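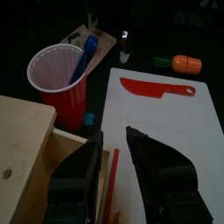
Hotarton College has approved a four-year equipment plan for its robotics teaching laboratory, setting out how the department will replace aging arms, buy spare grippers and wrist cameras, and pay for the everyday items used in manipulation exercises. The plan was adopted on Tuesday and takes effect in October.

Under the plan, the laboratory will move from 5 working robot stations to 9 by the end of the fourth year. Purchases will be made in stages, with one new station installed each year. The college considered a single bulk order but decided against it after reviewing the cost of storage, installation and staff training in the same term.

The new arms will be supplied by Erraji, which was selected following a comparison of three bids. According to the department, the Erraji bid was not the lowest on the purchase price of the arm alone. It was preferred for its service terms, which include replacement of gripper fingers and wrist cabling at a fixed annual charge. Repairs of this kind have been the largest unplanned expense in the laboratory's budget for the past two years.

Station control software will continue to be licensed from Tistico. The existing license covers all current stations, and the college has secured an option to add further stations at the same rate until the plan ends.

A notable change is the creation of a separate budget line for task objects. Students practice grasping, sorting and placing on tabletop layouts made up of common household goods and toy kitchen items, including cups, utensils, play food and cutting boards. These have until now been bought as needed from a general supplies fund, with the result that layouts differed from one station to the next and student results were difficult to compare.

From October, each station will be issued a standard kit of 38 objects. The kits will include rigid, soft, transparent and reflective items, together with several thin, flat pieces that are hard to lift from a table surface. Plastic cutlery and toy knives fall into the last group. Kits will be checked at the end of each term, and lost or worn items will be replaced from the new budget line.

The department has also set aside funds for lighting. Several stations use black work surfaces, and instructors reported that objects near the back of the table can be difficult to make out on the wrist camera feed. Adjustable lamps will be fitted to the existing stations first and included in the specification for each new one. A request for new ceiling fixtures was deferred until the building review is complete.

The college expects 40 percent of the total cost to be met from its capital fund. The remainder will come from departmental reserves and from a training agreement with Nirkcombe, a regional packaging firm whose technicians attend evening courses at the laboratory. The agreement gives Nirkcombe access to two stations outside regular class hours. It does not affect student bookings.

Older arms will be kept in service for introductory classes as long as parts remain available. When an arm is retired, usable components will be removed and added to the spares inventory before the unit is recycled. The department has been asked to report each spring on spending, station downtime and the condition of the object kits, and may request changes to the purchase schedule at that time.

Installation of the first new station will begin during the fall break. Two existing stations will be closed while floor outlets are added and the safety barriers are moved. Students with project work booked at those stations will be contacted by the laboratory office and offered another time.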